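Zuvcombe Clothing Store: progress report to the Valcárcel Fund, period ending July

1. Sorting and folding
During the period 2,000 garments were received, of which 101 were set aside for repair. Children's clothing made up the larger share. Collared items continue to take the longest to fold, and the written guidance has been revised accordingly.

2. Premises
White tables are now in use for sorting. Storage of clothing remains limited, and 2 further shelving units have been requested from Gerkix.

3. Expenditure
Spending is within the approved budget. The cost of cardboard boxes rose by 19 per cent and has been met from the sundries line.

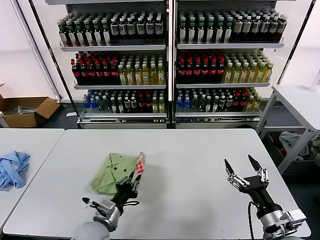
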